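Kelleck bin-picking set: read me first

Hi! I put this set together at Prirari, where I've worked the returns bench long enough to have opinions about it. The folder holds 1000 pick attempts, split 80/20 into train and test. The split is by session, so please don't reshuffle it (I did once, and my scores looked amazing for all the wrong reasons).

Each attempt has a still, the joint log and a one-word result typed in by whoever was on shift. Results are "ok", "drop" or "miss". If two people disagreed I kept the later one.

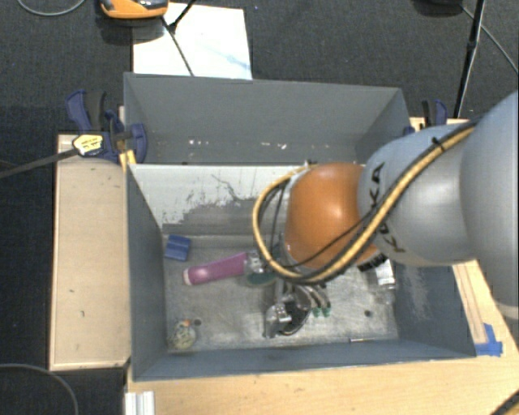
Arm over the near bin, mixed items, second bin behind.

What changed for us at the bench: we used to spend the whole shift bent over bins, sorting odds and ends by hand. Now the arm takes the first pass and we do the leftovers, the typing and the resets. My back is happier! But the job is choppier too. You get called over for a stuck bottle, go back to your own pile, get called again. Almost everyone asked for 2 people per cell on the late shift, and we got that in October. I'd love for anyone planning a similar setup to read the notes file before buying anything.

Known problems:
- Shiny and clear items are labeled less carefully than the rest.
- Cables often hide part of the bin in the stills.
- Fanora sessions use an older log format. Run the converter in tools/ first.
- Files starting with lam_ come from the Lâm site, where "miss" also covers picks stopped by hand.

Use it for whatever you like, just keep this file with it. Fixes to the labels are very welcome, send them as a plain CSV with the attempt number in the first column.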